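The planner at Sendilico logged run 177 with the seed it had been given in August, and Miranda, the scheduler, let it through.

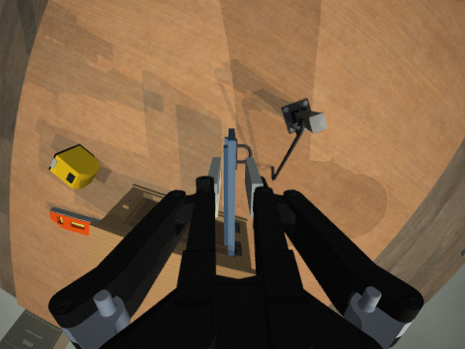
Cemel handled the grasp. Its force estimate settled after 38 control ticks, then drifted. Between the finger pads the blue bar stood vertical over the tray, and Cemel asked for its weight again. Miranda returned the same value. Cemel asked nearly 400 times — the log kept them all — and on the last it attached a comment field, blank.

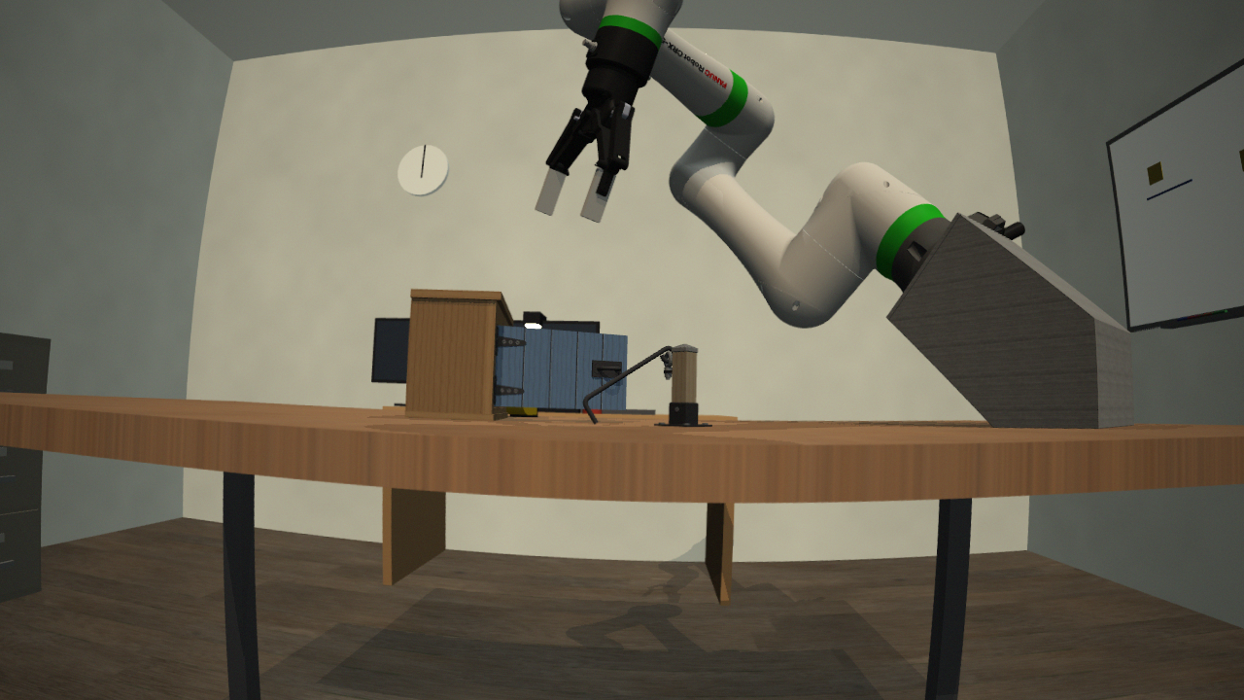 Minska build 4, gripper open above the table.

Miranda read the blank field twice and queued the next seed.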